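**Ticket: Youth group sign-up form not sending confirmations**
Raised by: Brândușa Cârstea, Trestport Youth Fellowship
Priority: normal
Status: resolved, monitoring

Parents filling in the Tuesday night form get the thank-you page but no email. The junior group form (years 7 to 9) works fine. The senior one stopped some time in April. We only noticed when two families turned up at the church hall on the wrong night.

**Checked so far**

- Submissions are reaching the Zerine database, so no registrations are lost.
- Spam folders checked with six parents. Nothing there.
- Sending limit on our plan is up to 500 emails a month. We're well under it.

Re-saved the senior form and sent a test from the office computer. No email. Copied the junior form, changed the title and sent another test. Email arrived straight away, so the fault is in the senior form's own settings.
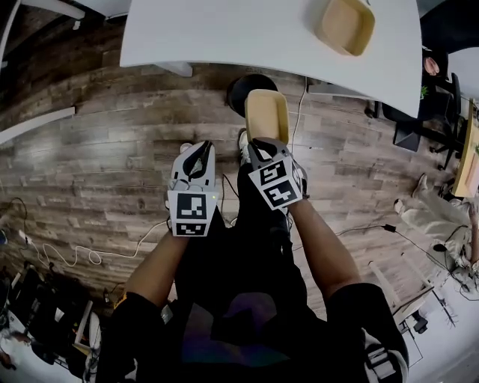
*Small tan tray held just above the floor.*

Compared both forms side by side. The senior form still had the old Zandlow reply address as sender. That mailbox was closed when we moved the parish accounts over, and the mail server was rejecting anything sent from it.

**Fix**

1. Changed sender to the current youth ministry address.
2. Re-sent confirmations to everyone on the senior list.
3. Updated the Nadar camp form, which had the same old address.

Test at 4:15 pm came through on both forms. Brândușa to let us know if any parent still hasn't received theirs after this week's Bible study. Leaving the ticket open until then.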